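Stokedus pantry set - README

Hi! I put this dataset together with my robotics club, and I'm the one who answers the emails, so blame me for typos. It's our entry for the Rojanasak student challenge, pantry track, where a gripper has to pick up ordinary groceries and set them down again in one piece.

What you get: 3000 short clips, 44 grocery items, 11 containers. Each clip is one attempt. The label file has the item, the container, who was driving, and a yes/no for whether the pick worked. Bags of powder are my favorites - they slump and wrinkle, and a grip that's great on a box can be hopeless on them. Corn starch has its own folder, with the bag standing up in a clear plastic container. 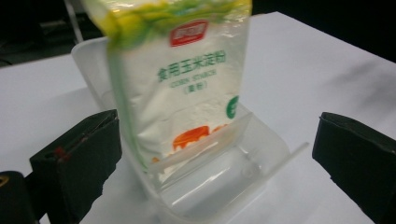
Tassanee Hemmin wrote to ask whether failed picks should count toward the training split, and said her own team at Presosbridge had thrown theirs out and regretted it later. We kept ours! They're in the same folders as the good ones, so filter on the yes/no column if you don't want them.

Known problems: 2 drivers shared a login early on, so some names in the driver column are wrong. Sorry! I'm hoping to fix that in August.

Free for class and club use. If you train something on it, please send me your scores.

Last updated 11 Jun 2026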